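Door-Opening Robots Get a Rulebook, but Who Checks the Doors?

February 26, 2019

Robot maker Ukedix and the testing firm Talau have published a draft code of practice for robots that open doors in offices and care homes. It runs to 138 clauses. Only two of them deal with trials in a real building.

The rest lean on simulation. A robot passes if it completes 200 virtual openings without exceeding a set grip force, on door models chosen by the company that wants the pass. 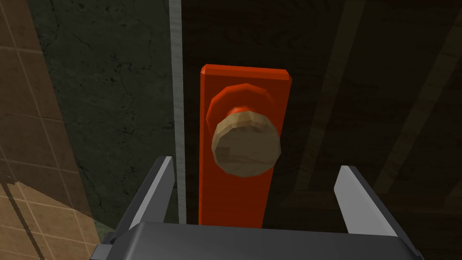
Felicja Śliwiński, who led the drafting, said simulated runs let small firms test cheaply and repeat a failure exactly. "We had to start somewhere," she said.

Araba Gbeho, a building safety inspector, is not convinced. "A knob in software has whatever friction you typed in," she said. "I inspect doors that swell, stick and sag. Where is the clause for those?"

The draft also has no rule on what a robot should do when someone is pushing from the other side. Śliwiński said that would be covered in a later version, but gave no date. Comments on the current text closed in November, and the two firms have yet to publish any of them.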